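Lillelville talk, speaker notes
Slot: Wednesday, after morning tea
Working title: In praise of the grey bin

Open cold, no hello slide. Ask for hands up: who has a tub at home with one of everything in it? Wait for the laugh. Keep your own hand up!

I love mixed bins. I really do. Give me a shelf of matching cartons and I'm asleep by smoko, but put a bottle and a carrot in the same tub and suddenly there are decisions everywhere (what goes on the bottom, what rolls, what gets squashed, what's impossible to grab once something's leaning on it).

Flallholm story goes in now. Their store room had 943 lines on the books and every one of them had a home, except the odds and ends, which all lived in 3 tubs by the door. Guess where people spent their time. Pause, let them guess.

Next slide. Leave it up for a bit and let people find the carrot.

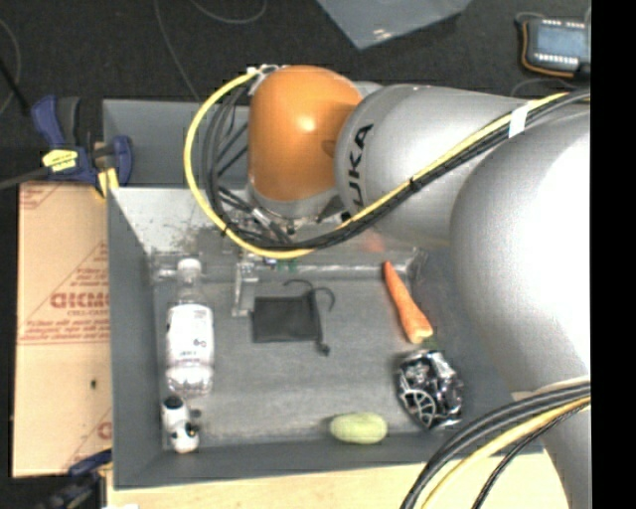

Slide 11: mixed bin, small assortment, KUKA arm across the top

Talk about the floor first. Flat floor, slanting walls, so you've got less room down low than you'd think from the rim. Great for nesting the empties, a bit of a pain for anything long. Point out the clear plastic along the back as well. Shiny, see-through stuff is so easy to miss when you're tidying in a hurry, and I've binned perfectly good sleeves that way more than once.

Then the scuffs. I adore a scuffed bin! Don't replace it, wipe it out and put it back on the shelf.

Vestance trial if time allows: 2037 items sorted, small assortments only, never filled past halfway. Skip the Schumacher chart if we're running late, it's in the handout.

Finish on the homework. Pick your worst tub, tip it out on the kitchen table tonight, put back only what you can name. Questions, then lunch.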